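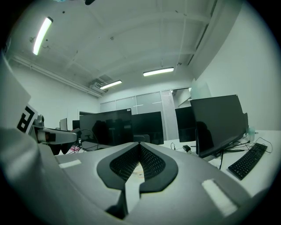

Katona: A Short Serialized Comic
Project Report, Illustration and Sequential Art
Submitted by Vilmos Illés
Supervisor: Sándor Vass

1. Purpose
The project set out to write, draw and letter a complete comic in three chapters. The story follows Katona, a retired night guard in the town of Modotwood, who learns that the masked figure he once reported to the police has moved in next door. The finished work runs to 59 pages, including covers.

2. Script
The first script was written as prose and came to 2967 words. It was then broken into pages and panels. Chapter two lost a long rooftop chase at this stage, and the dialogue between Katona and his neighbor was moved from the street to the kitchen. The supervisor asked for fewer captions. Most of those in chapter one were removed.

3. Art and Lettering
Thumbnails were prepared for every page before penciling began. Inks were done by hand with brush and pen, and flat color was added digitally. A limited palette was kept for the Modotwood pages, with red used only for the masked figure. Lettering was placed last, which caused crowding on several pages of chapter three. Two of these were redrawn in February.

4. Reader Response
A proof copy was given to readers in the department, and 90 written comments were collected. Many concerned the ending, which some readers found abrupt. The names of the two brothers, Dudel and Wument, were often confused, and their costumes were changed as a result.

5. Remaining Work
The cover of chapter two requires new color. A fourth chapter has been outlined but is outside the limits of this submission.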